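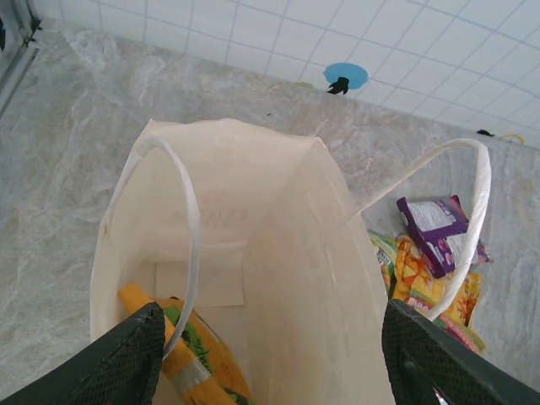 Wrist camera over the bag, with a yellow packet inside and other items on the right.

Two-arm bagging cell, what would you put in the budget?

packline_meg
We're a small contract packer, mostly gift bags and hampers. I have to put a figure to Hongmei Ye, who runs the money side, by the end of November. She wants one total for the year with no surprises in it.

The job is putting small packets and boxes into open paper bags with twisted handles. We've got a two-arm cell on the bench at the moment and the question is what to buy next. On my list so far:

- the second cell (Clunent, same as the first)
- spare gripper fingers
- spare wrist camera
- cables
- service contract, yes or no

Clunent have quoted 22 weeks on the arms. Odix want £800 for a set of textured fingers, which seems steep to me. What have I missed, and what would you leave out?

gantrydave
Leave out the second cell. You've got one on the bench and I don't see a throughput figure anywhere in your post. If you can't say how many bags it does in a shift, you can't say you need another.

Also 22 weeks means the money goes out this year and the thing turns up well into next. Some finance people mind that very much. Ask her which year she wants it in.

packline_meg
Fair point about throughput, I do have it but not for every product. The second cell is on the list because of the lead time. If I wait until we're sure, we miss next autumn's hamper work.

Tobermory
Disagree with Dave on the cell but agree about the year. We got caught by exactly that. Paid a deposit in one year, balance in the next, and the balance wasn't in anyone's budget. Ask Clunent in writing what the deposit is and when the rest falls due.

On fingers: £800 a set isn't silly if the pads are bonded on. See if they'll sell you the pads separately. Ours wear at the tips first and the bodies go on for years.

What are you actually packing? Boxes or soft packets? It makes a big difference to how fast you get through pads.

packline_meg
Both, which is part of the problem. Most of it is snack packets, the shiny sort, and then there are some printed cartons. The packets are light and they slide. The cartons are a different matter, because if you come at one on the corner you can mark it, and customers do send marked ones back.

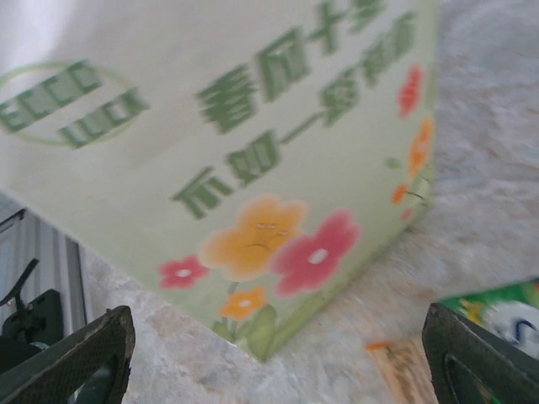

So I need fingers that grip film without crushing what's inside and don't scuff card either. I've been told that's two sets of fingers, and changing over between them. Odix say one textured set will do both. They would say that, mind you, as it's the dear one.

Tobermory
I'd want them to prove it. Send them a box of your own stock and ask for it back packed. If the cartons come back clean, buy the one set plus a spare. If they won't do a trial, that tells you something too.

gantrydave
Suction for the cartons. I'll say it since somebody has to. A cup on a flat printed box is cheap and doesn't touch the corners.

Tobermory
And then you need air to the cell, a compressor if she hasn't got one, and a different answer for the packets anyway. Put the whole lot in the sum before calling it cheap.

gantrydave
Most packing sheds have air already.

packline_meg
We have air at the far end of the building and not where the bench is. Running it across was quoted last year and it wasn't a small number. I'll ask again but I don't think it's going in this time.

yin_user_north
We run a Yin cell on similar work. Things that weren't in our first budget and should have been:

Bags. You'll go through a lot of them in setting up, and creased ones are no good for testing. Handles especially. Ours flop over the opening and the arm pushes them in with the product. We ended up paying more for a stiffer handle.

Test stock. Don't borrow it from the warehouse, buy it and write it off. Otherwise you get into arguments.

Someone's time. We had Raghda Twal in from Prendemura for 5 days to set up and train the operators. Worth every penny, but it came out of the maintenance budget and I'm still hearing about it.

packline_meg
Thanks, that's very useful. I hadn't got bags down at all. Was the training priced by the day or as a package? And did she do both shifts?

yin_user_north
By the day plus travel. Both shifts, but we had to ask. Get it written on the quote.

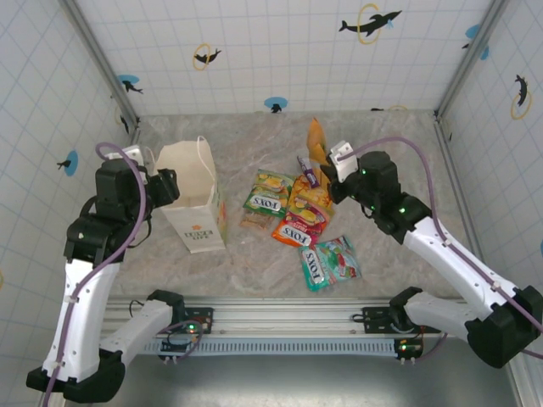 The two-arm cell with the paper bag and the snack packets, seen from the fixed camera.

gantrydave
Looking at that, I'd put more down for cables than you probably have. They run along the outside of the arms and that's where they'll catch. I'd order a spare for each arm with the cell and not wait for one to fail. Check the connector as well, some of them are only sold made up to length.

I'd also budget for something under the product. Whatever the mat costs, double it. It gets dragged about, and once it's a different shade in one patch the vision can get fussy.

Tobermory
Not my experience with the mat, ours has been down since we started and nobody has touched it. Agree on cables.

packline_meg
Cables are going on, spare for each arm, both cells. Mat I'll put down once and see.

Still no further on the service contract. Clunent want it paid up front for the year. Hongmei doesn't like contracts and would sooner hold the same money as a repairs line.

gantrydave
She's right. Hold the money. Half of what they'd come out for, you can do with a hex key.

Tobermory
Depends what happens if it stops in your busy month. With the contract we get someone on site, without it you join the queue. I'd take it for the first year on the new cell only and drop it after that if it's been quiet.

yin_user_north
Ask if you can start it at installation and not at order. With a 22 week lead you could pay for a good part of a year's cover on something still in a crate.

packline_meg
I wouldn't have thought of that. Rang them at lunch and it does run from the order date unless you ask. They'll move it to the delivery date if it's on the purchase order.

Current plan is the second cell, Odix fingers if the trial goes well, cables, spare camera, bags and test stock as their own line, Prendemura by the day. Contract on the new cell for a year. Box of stock goes off to Odix tomorrow and I'll post what comes back.

gantrydave
I'd still want the bags per shift on the first page.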